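Workshop notebook, 2020-07-20

Budget round again. Dralau have sent a revised quote for the second cell: 3,692 for the gripper set and the wrist camera together, with a 46 day lead time that I do not believe. The last one from them was promised for February and we all remember how that went. Mounting plate not included. Cable not included. "Integration support" is one line with no hours against it, so I am treating it as zero.

Verham are dearer on paper but they quote fingers as a spare part with a price, and Dralau still won't. I have asked them 2 times now. Fingers are the thing we wear out, so a quote without them tells me very little about what the thing costs to run.

Before anybody signs, a look at what we have.
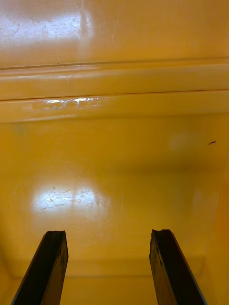
Finger replacement needs its own line in the budget, separate from general consumables, where it gets eaten by tape and gloves. I put it under consumables last year and could not get it back out again. The present pair have scuffs and paler worn patches on the faces, and the tip of the right one is slightly chipped. I would still call them usable. What I can't say is how long for, as we never wrote down when they were fitted. (To do: write it down next time. Marker on the mounting block will do.) The shiny yellow is a fair test of the camera too, with that white glare sitting between and above the fingers. The Dralau brochure shows everything on matt grey card, which proves nothing. If they want the order they can show us their camera on something glossy, under lights like ours.

The sales line is that the Bravo bundle "handles mixed small assemblies out of the box". I would like to know whose box. Boards and leads are what we would be buying it for, and leads are where I expect the money to go in fixtures, which again are not in the quote.

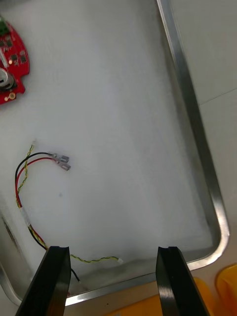 Steel tray, red board and the wire harness. Fingers open, nothing held.

Things I want priced before the next meeting:
- spare fingers, two pairs, with delivery
- a narrower fingertip for the small white plug, if anyone makes one
- a tray or liner with less shine at the rim
- camera cable, proper length, strain relief on both ends

Plorov have a used arm going with a controller, 73 hours on the clock according to the advert. No service record offered. Cheap, but I'd want to see it run before spending a train fare's worth of enthusiasm on it.

My view for now: hold the Dralau order, get Verham to requote with the camera taken off, and keep the present fingers going. Will go back to Dralau once more about spares and leave it at that.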